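Sound insulation in home renovation

Sound insulation, often called soundproofing, is the set of building methods used to cut down the noise that passes between rooms, between neighboring homes, or from the street into a house. It is one of the most rewarding parts of a renovation, and it reaches into almost every trade on the job, from framing and drywall to doors, ducts and floors. A well-treated bedroom wall can change how a whole family sleeps!

Complete silence is rarely the goal. Most home projects aim to bring speech down to a murmur, take the edge off footsteps overhead, or keep a practice room from filling the rest of the house with trumpet.

How sound travels

Noise moves through a house in two main ways. Airborne sound starts in the air (voices, television, a barking dog) and sets walls and ceilings shaking very slightly, so that they pass the sound on to the air on the other side. Impact sound starts with a direct knock on the structure itself, such as a heel on a floorboard or a cabinet door banging shut.

The two need different treatment. A heavy wall is very good at stopping voices, but a bare concrete slab, heavy as it is, will carry the click of a shoe wonderfully well. There is also a third path, known as flanking, in which sound goes around a barrier through a shared joist, a duct, a gap under the baseboard or a pair of back-to-back electrical boxes. Flanking is the usual culprit when an expensive new wall disappoints its owner.

Basic principles

Builders work with four tools: mass, separation, absorption and airtightness. Mass makes a surface harder to shake. Separation breaks the solid path between one side and the other. Absorption, usually a fibrous batt, soaks up energy inside the cavity. Airtightness closes the small leaks, and it is by far the cheapest of the four. A bead of acoustic sealant along the bottom of a wall costs very little, and the difference it makes is a real delight the first time you hear it.

Foam tiles glued to a wall are a different thing altogether. They reduce echo within a room and make it a nicer place to talk or record, but they do very little to keep sound from leaving it.

Walls

The standard interior wall in North American homes is a single row of studs with one layer of drywall on each side. Filling the cavity with mineral wool or fiberglass helps, and adding a second layer of drywall helps again. The larger jump comes from separation. This may be done with resilient channel, with sound clips, with staggered studs on a wider plate, or with two full rows of studs that never touch.

Resilient channel is a thin metal strip with a springy leg, and it is easy to ruin. One long screw that passes through the drywall and channel into a stud will tie the two together again, a fault known as short-circuiting. Renovator and teacher Eirlys Landeg devotes the first chapter of her handbook The Quieter House to this one mistake, and asks her students to mark their screw lengths on the box lid before they open the drywall.

Floors and ceilings

Footstep noise is best treated where it begins, at the floor surface above. Carpet over a thick pad is hard to beat. Under hard flooring, a rubber or cork underlayment is common, and a floating floor, which rests on the underlayment with a small gap left at every wall, does better still. The gap is covered by the baseboard, which should be fastened to the wall only.

When the upper floor belongs to someone else, the work has to be done from below. A new ceiling hung on clips, with batts in the joist bays and two layers of drywall, is the usual approach. It does lower the ceiling, so headroom should be measured early.

The Bokamia conversion, a former textile warehouse turned into 85 apartments, is a cheering case. Its designer, Uyên Thân, kept the old plank floors in view by putting all the sound treatment underneath, with a clipped ceiling in each unit and a soft joint around every column. Residents on the lower levels still got tall rooms, and the planks upstairs are gorgeous.

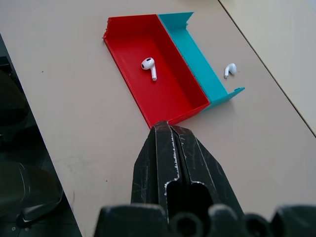 Doors and windows

A wall is only as quiet as the openings in it. Hollow-core doors let speech through easily, and swapping one for a solid-core door is among the simplest upgrades a homeowner can make. Seals around the jamb and an automatic drop seal at the bottom finish the job.

For windows, a wide air space between panes matters more than many buyers expect. An interior storm window set a few inches from the existing glass often performs very well, and it lets an older house keep its original sashes.

Ratings

Airborne performance is commonly given in the United States as a Sound Transmission Class, or STC. Impact performance has its own scale, Impact Insulation Class, or IIC. In both, a higher number is better. Ratings come from laboratory tests of a complete assembly, so a single product does not carry an STC of its own in any useful sense. STC also says little about deep bass, and home theater builders should plan with that in mind.

See also

Acoustic sealant
Floating floor
Mineral wool
Resilient channel
Solid-core door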